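Forum > Mail & Shipping > Parcel forwarding

New posts Search Members Log in

Which forwarding address for store returns?

marlowe_k
I sell kitchen towels online and need a US address for returns. Prulley wants 235 a year. Folano is cheaper but bills per parcel. I get 8 or 9 returns a month.

dustbin44
Go with Folano. At your volume the yearly plan is a waste.

tessapost
Disagree. Folano charges storage after a week, and it adds up if you only collect monthly. I left in May over that.

marlowe_k
Most of mine are single towels like this one, so they go in a flat mailer.
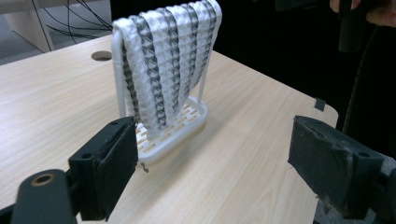
Re: Which forwarding address for store returns?

dustbin44
Flat mailers cost less at Folano. Storage is the same either way – ask them to ship weekly.

oldcrate
Check Clevport too. They scan the label and let you refuse a parcel.

tessapost
Clevport is fine, but their ID check took me almost 9 days.

marlowe_k
I can wait. Sent them the form tonight.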